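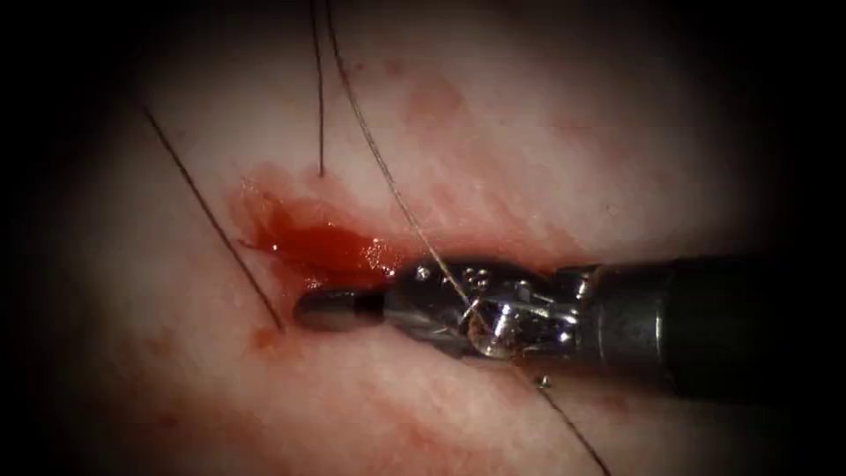
Figure 1. Needle driver over tissue, with a dark border at the corners.

6 Setting up the Zarell display in a teaching room

Two people are needed to lift the display. Read the whole section before you drill.

1. Mark the centre line on the wall. Keep at least 125 mm clear on each side for air flow.
2. Fix the bracket with the four bolts in bag C. The bolt centres are 400 mm apart.
3. Hang the display and tighten the two lower catches by hand.

CAUTION: Do not run the power cord behind a heater or through a door frame.

4. Connect the grey signal cable to Input 2. Input 1 is for service only.

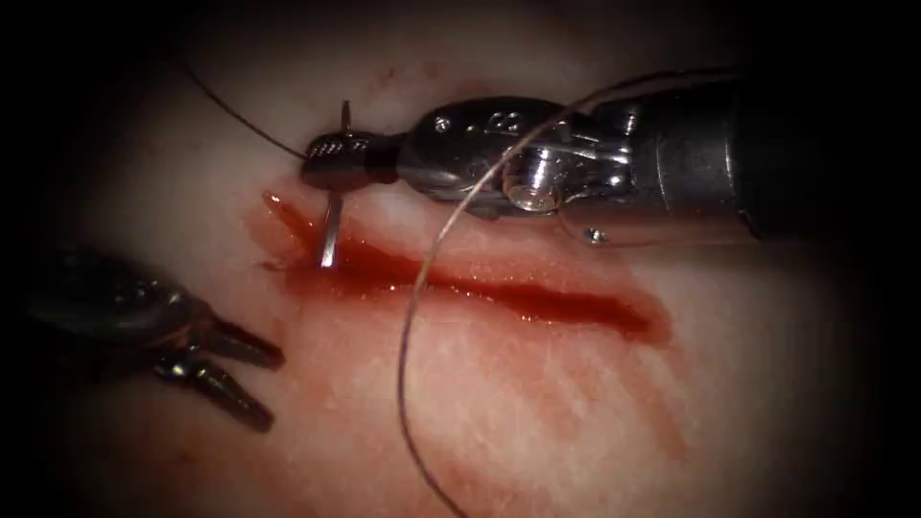
5. Switch on at the wall, then hold the side button until the light turns green. The first start-up is slow.
6. Open Menu > Colour and choose Neutral. Leave Vivid off, as it pushes reds too far and hides detail in pale areas.
7. Dim the room lights to their usual teaching level before adjusting brightness.

NOTE: If code 204 shows, the signal cable is not fully seated. Switch off at the wall, push the plug home and start again from step 5.

8. Check the picture from the back row. Where dark corners look grey, lower Black Level one step at a time.

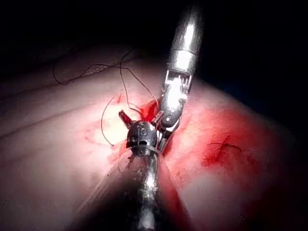
Figure 2. Two instruments meeting over a small incision with sutures.

9. Save the settings to Preset A and write the room number on the card inside the cover.

Wipe the panel with a dry cloth only. For spare catches, contact Lemlem Wubshet at Fluvance Parts.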